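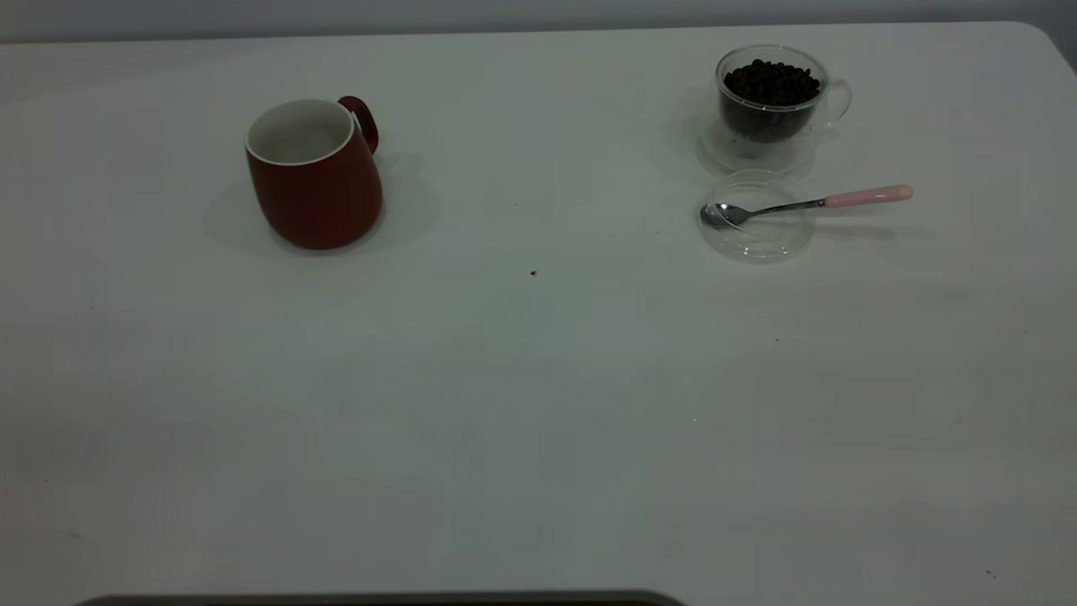
Home Contents Topics A–Z Organisations Recent changes Help

Covura

Covura is a charity that helps people who have been recognised as refugees to find a home and settle in after they leave asylum accommodation. It is based in the town of Somo, where it runs an advice office, a rent deposit scheme and a hosting scheme. It also publishes research on homelessness among refugees. The charity does not give immigration advice and refers questions about asylum claims, appeals and family reunion to solicitors.

Background

People waiting for a decision on an asylum claim are often housed and supported by the state if they have no other means. When a claim succeeds, this support stops after a notice period. In that time the person has to open a bank account, apply for benefits or find work, and look for somewhere to live. Workers in the field usually call this stage "move-on".

Difficulties at this point were known in Somo well before the charity existed. Landlords asked for a deposit, a month's rent in advance and a guarantor, and few new refugees could offer all of them. Single adults without a serious health condition were rarely treated as being in priority need by the council. Many slept on the floors of friends, and some slept outside.

History

Covura was set up by Mariama Asamoah, a former housing officer, and Bleddyn Powell, a retired letting agent. The two had met at a drop-in held in a church hall, where Asamoah helped visitors to fill in housing forms. At first the work consisted of phone calls to landlords on behalf of people who came to the drop-in. Powell knew several of the landlords from his former job and persuaded three of them to let rooms without a guarantor.

The organisation was registered as a charity the following year. It moved out of the church hall and took two rooms on the first floor of Quansah House, a former shipping office near the bus station. The building has no lift, and for several years people who could not use the stairs were seen at the public library instead. A ground-floor interview room was added when a tenant downstairs left.

Asamoah was director until she stepped down to return to council work. She was succeeded by Zuweira Nartey, who had joined as a caseworker. Under Nartey the charity stopped giving out food parcels, a service it passed to another group in the town, and put the money into deposits. The change was opposed by some supporters at the time, and two trustees resigned.

Activities

Advice office

The office is open on weekday mornings for people without an appointment and in the afternoons for booked interviews. Caseworkers help with council housing applications, benefit claims, bank accounts and the transfer of household bills. Interpreters are booked by telephone, and face-to-face interpreting is arranged for longer meetings. Most people are referred by asylum accommodation staff or by friends who have used the service.

A caseworker normally keeps a case open until the person has been in settled housing for 3 months. Cases can be reopened if a tenancy fails.

Rent deposit scheme

The deposit scheme lends up to £500 towards a deposit on a private tenancy. The loan carries no interest and is repaid in small monthly amounts, which can be paused if the tenant loses work. The money is paid straight to the landlord's deposit protection account. When the tenancy ends, any part of the deposit that is returned goes first towards the outstanding loan.

Before a loan is agreed, a member of staff visits the property. Rooms without a working smoke alarm, a lock on the bedroom door or a written tenancy agreement are refused. The scheme is not open to people who already owe the charity money from an earlier loan, although trustees may make an exception.

Hosting

Under the hosting scheme, local households offer a spare room to a refugee for a short period. Hosts are visited at home, give two references and attend an evening of training. They receive no rent but may claim a contribution towards heating and water. A written agreement sets out the length of stay, the use of the kitchen and bathroom, and whether guests may have visitors.

The scheme is run by Akosua Gbeho. Placements were originally limited to four weeks, but this was found to be too short for most guests to find a tenancy, and the limit was later lengthened. Either side can end a placement, in which case the charity looks for another host or pays for a short stay in a guest house.

The Findix report

The charity's best-known publication is the Findix report, named after the street in Somo where the first interviews were held. It was written by Kofi Yakubu and drew on 425 case files, with names and personal details removed. The report looked at where people slept in the weeks after their asylum support ended and how long it took them to receive a first benefit payment.

Yakubu found that late paperwork was the most common cause of delay. In many files the letter ending support had arrived before the documents needed to open a bank account. The report recommended that the notice period should begin only once a person holds all the documents required to rent and to claim benefits. It also asked councils to accept homelessness applications on the day a positive decision is received.

The report was discussed at a meeting of the town council's housing panel, which agreed to the second recommendation for a trial period. The trial began in July and was later made permanent.

Governance and funding

Covura is run by a board of trustees, at least two of whom must have been through the asylum system themselves. Income comes from grants, regular gifts by individuals and a yearly sponsored walk. The deposit fund is held in a separate account and cannot be used for salaries or rent.

Criticism

Some local campaigners have argued that the charity's agreements with landlords make it slow to complain in public about poor housing. The trustees rejected this in a written reply, stating that complaints about repairs are passed to the council's environmental health team in every case. A tenants' group in the town has also said that deposit loans leave people in debt at the start of a tenancy and should be replaced by grants. Covura has said it would prefer to give grants but could help fewer people if it did.

See also

Asylum accommodation
Homelessness
Hosting schemes
Refugee status
Rent deposit

This page was last updated on Thursday, June 12, 2025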